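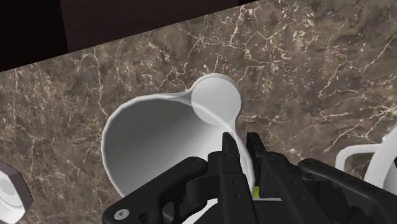 What made the arm drop or tip the vessel in the failed simulation runs? The fingers closed on the wall at a spot where it was too curved for the tips to lie flat, and the grip then rolled as soon as the arm began to lift.

4.3 Rim grasps and the roll failure

Figure 4. Simulated view from the wrist during a rim grasp in the Plovside kitchen set. The two fingers stand on either side of the thin wall of the white vessel.

The largest group of failures in our test came from rim grasps on open vessels. In a rim grasp, one finger goes inside the opening and the other stays outside, with the wall between them. The planner prefers this grasp for wide objects that do not fit between the fully opened fingers. Figure 4 shows the position of the fingers at the lower right rim of one such object, a funnel-shaped vessel with a smaller round lobe joined to its main opening.

We ran 3347 trials on the Plovside set with the Grenska planner and its default settings. A trial was marked as a roll failure if the vessel turned around the line between the two finger contacts by more than the allowed angle before it reached the lift height. Trials in which the fingers never touched the vessel were put in a separate group and are covered in Section 4.4.

Roll failures shared a common course in the contact logs. Both fingers reported contact and the closing force rose to the set value. The planner took this as a stable grasp and started the lift. The inner finger, however, was touching the wall along one edge of its tip only. When the weight of the vessel came onto the fingers, the contact point moved along that edge and the vessel swung down on its heavy side. In the worst cases the rim slid out of the grip completely and the vessel fell back to the counter.

Two causes were found. The first is in the grasp scoring. The score uses the width of the wall and the distance to the nearest obstacle, and it treats the rim as straight over the width of the finger. This holds well for large bowls. It does not hold near the neck of a vessel with a spout or lobe, where the rim bends sharply over a short distance. The second cause is the position of the grasp relative to the center of mass. The planner has no term for this, so it will accept a grasp at the far side of a lopsided vessel as readily as one close to the balance point.

The veined stone counter texture was checked as a possible third cause, as it had given poor edge detection in earlier work with the Midtbø scenes. We repeated the failed trials with a plain gray counter and the same random seeds. The roll failures remained, and the finger positions at contact did not change in any way that mattered.

We then made 2 changes to the planner. Curvature of the rim was added to the grasp score, and the lift was split into a short test lift followed by a pause. If the vessel turns during the pause, the arm lowers it and tries another grasp. The test lift catches most of the bad grasps that the new score lets through, at the cost of a longer cycle. It does not help when the rim slips at once, and for those cases the closing force would have to be raised.

We did not raise the force for the thin-walled objects. The contact model in Prollelau treats the wall as rigid, so a higher force would look safe in simulation and could still break a real vessel. Any force limit for these objects should be set on hardware.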